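How our robot club teaches a hand to pick up a cup
By Mahtab Zarei

Hello! I help run the Saturday robot club at Nodbridge Library, and this term we entered a competition called the Handero Cup. You don't win a shiny trophy full of sweets (I did ask). You win by getting a robot hand to tidy up cups. It sounds like the easiest job in the world, and it has kept eleven-year-olds and grown-ups scratching their heads for weeks.

I'm going to tell you how it works, because lots of you have written in asking, and because Simin Ghaffari from our club said I explain it too fast when I do it out loud. So I'll go slowly.

First, go and get a cup. A plastic one, please, so your family doesn't get cross with me. Put it on the table and pick it up. Done? Now put it back and pick it up again, but this time watch your hand very closely.

Your fingers started opening before you got there. Your thumb went one way and your fingers went the other. When you touched the cup you squeezed, and you stopped squeezing at just the right moment. You didn't think about any of it! Your brain has had years of practice, starting from when you were a baby dropping spoons off your high chair.

A robot hand hasn't had any of that practice. It has motors in it, and each motor can bend a joint a bit more or a bit less, and that's all it knows. Somebody has to work out which joints should bend, and how far, and in what order. In our club, that somebody is us.

We do our work in a simulation. That's a pretend world inside the computer, a bit like a video game, with rules about how things fall and bump and slide. Our pretend world is very plain. It has a big white table, a grey background and a robot arm, and then we add whatever we're practising with. Ladan Bagheri wanted to put a volcano in the corner. We voted, and the volcano lost, because it made the computer terribly slow.

We began with a mug, on its own, with the whole table to itself. Mugs are a good first thing to try because they're a nice simple shape, apart from the handle, which gets in the way. We had a long argument about handles. Should the fingers go through it, like yours do when you drink hot chocolate? Or should the hand ignore it and grab the mug round the outside? We went for the outside. Going through the handle means fitting fingers into a little gap, and our hand wasn't ready for little gaps. 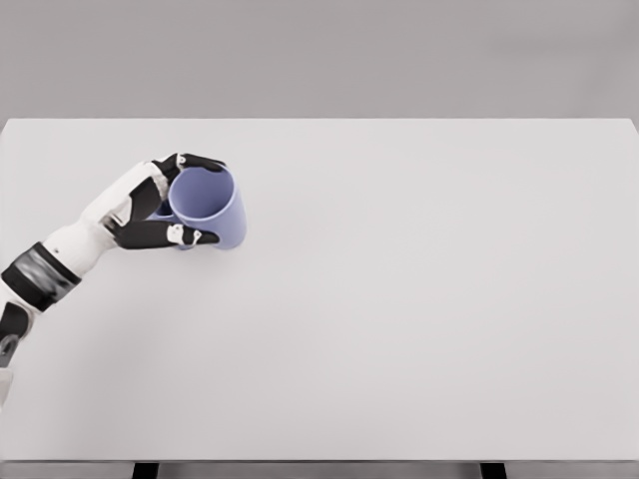
Why don't you just use a real robot?

Because we drop things all the time, and a real robot hand costs far more money than our club has. In a simulation you can drop a mug 184 times (that's our record for one afternoon) and there's nothing to sweep up. You press a button and the mug is back on the table. You can also slow everything down and look at the tricky bit from any side you like.

Back to the grabbing. The way a hand takes hold of something is called a grasp. Try a few grasps yourself. Pinch your cup between your thumb and one finger. Then wrap your whole hand around it. Then pick it up from the top with your fingers spread over the rim, like one of those claw machines at the seaside. Which feels wobbliest? For me it's the claw one, every time.

Now here's the number part, and I promise it's a small one. We made up a scale for squeezing that goes from nought to a hundred. When we set the squeeze to 11, the mug slid straight out of the fingers. When we set it to 80, the pretend mug shot out sideways like a bar of soap, and everyone screamed. Gholamreza Vahidi laughed so much he had to go and stand in the corridor. We ended up at 40, and we've kept it there ever since.

Those numbers only work for our hand and our mug, mind you. If you ever make your own simulation you'll need to find your own.

We write our instructions in a program called Horkik. You don't type much. You stack up little steps, and ours for picking up the mug go like this:

Open the fingers wide.
Move the arm next to the mug.
Close the fingers until they touch.
Squeeze.
Lift slowly.

The word "until" is my favourite bit in there. It tells the robot to keep doing something and keep checking. Without it, the fingers would close by the same amount whether there was a mug there or a grape or nothing at all. Simin once took it out by mistake and the hand closed on thin air, very proudly, and lifted nothing up to the ceiling.

So that was mugs. Next came the proper competition task, which is stacking plastic cups, and I thought it would take us one session. Ha! It took five.

Stacking is hard because there are two things to get right at once. You've got to hold one cup properly, and you've also got to know exactly where the other one is. If you're off by the width of your fingernail, the top cup catches on the rim of the bottom one and gets stuck at a slant. If you're off by more than that, the bottom cup gets knocked over and rolls away.

Try it with your eyes shut. Put one cup on the table, hold another, close your eyes and see if you can pop it inside. I bet you reached out with your other hand to feel for the rim! Our robot hasn't got another hand, so it has to manage with one. 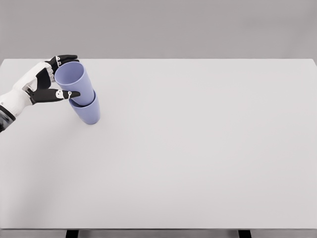

Mitra Vahidi (she's Gholamreza's big sister, and she's studying engineering) gave us a brilliant tip. She told us to watch how people stack cups when they're tired and clearing up after a party. They don't lower the cup perfectly straight. They tip it a little, let one side of the bottom find its way in, and then straighten it up. So we added a tilt to our steps. The first time we ran it, it was a disaster, because we'd tilted it the wrong way. The second time was a disaster too. I've forgotten what was wrong with the third.

What helped in the end was splitting the job into tiny pieces and testing each piece by itself. One pair did nothing but reaching. Another pair did nothing but tilting. Ladan took charge of letting go, and she'd like you all to know that letting go is the hardest part. If one finger opens before the others, it gives the cup a nudge on its way off, and over it all goes. She made the fingers open very, very slowly, and then pull straight back.

We keep a notebook as well. Every time something goes wrong we write down what we changed and what happened. It's called the Mousavi book, after the name printed on the cover when we bought it, and it's got biscuit crumbs in nearly every page. If you start a club of your own, get a notebook before you get anything else, and only change one thing at a time. When we changed three things together we never knew which one had done it.

The Handero Cup round for our area is on Saturday, May 18, 2019, in the big room upstairs at the library. Each team gets three goes at the stacking task, up on the screen where everyone can watch. You can come along and cheer, and there'll be a table at the back with plastic cups on it so you can have a go with your own hands. Bring a scarf if you fancy trying the eyes-shut challenge. Simin's in charge of that one, and she says no peeking.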